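# Aceite mineral Tronov para tablas y encimeras

Aceite mineral blanco de grado alimentario, sin olor, sin color y sin disolventes. Se aplica sobre madera y bambú en contacto con alimentos. No forma película: penetra en la fibra y reduce la absorción de agua.

Referencia: TRN-200. Distribuye Hadetti.

## Datos técnicos

| Característica | Valor |
|---|---|
| Contenido | 200 ml |
| Envase | Botella opaca con tapón dosificador |
| Viscosidad a 40 °C | 38 mm²/s |
| Punto de inflamación | más de 200 °C |
| Vida útil una vez abierto | 2 años |

El envase se suministra precintado. El número de lote figura en la base y debe indicarse en cualquier reclamación.

## Superficies compatibles

- Arce, haya, nogal, olivo y otras maderas sin barnizar
- Bambú laminado
- Mangos de cuchillo de madera sin sellar

No es apto para superficies lacadas ni para piezas encoladas con cola de contacto. Sobre tablas tratadas antes con aceite de linaza conviene lijar con grano fino; de lo contrario la absorción queda irregular.

## Aplicación

1. Lavar la pieza con agua templada y jabón neutro. Secar en vertical hasta el día siguiente.
2. Verter una cantidad pequeña y extenderla con un paño de algodón en el sentido de la veta.
3. Repetir en cantos y reverso. Una tabla aceitada por una sola cara tiende a alabearse.
4. Dejar reposar toda la noche y retirar el sobrante con un paño seco.

Las piezas nuevas admiten varias manos seguidas. Después basta con una aplicación mensual, o antes si el agua deja de formar gotas. El bambú absorbe menos que el haya — la dosis se reduce a la mitad.

En tablas con canal para jugos, el aceite se acumula en el fondo del rebaje. Se retira con la esquina del paño antes del reposo. 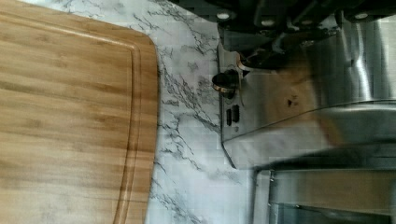
Catálogo Hadetti, pág. 38

## Conservación y pedidos

Guardar cerrado, en lugar fresco y sin luz directa. Los paños usados pueden desecharse con la basura doméstica.

La cera Vunetia es compatible como acabado posterior, siempre sobre aceite ya absorbido. Se pide por separado.

Consultas técnicas: Shahla Esfahani. Pedidos y reposición: Fredy Huamán.

Ficha revisada el 5 de enero de 2018.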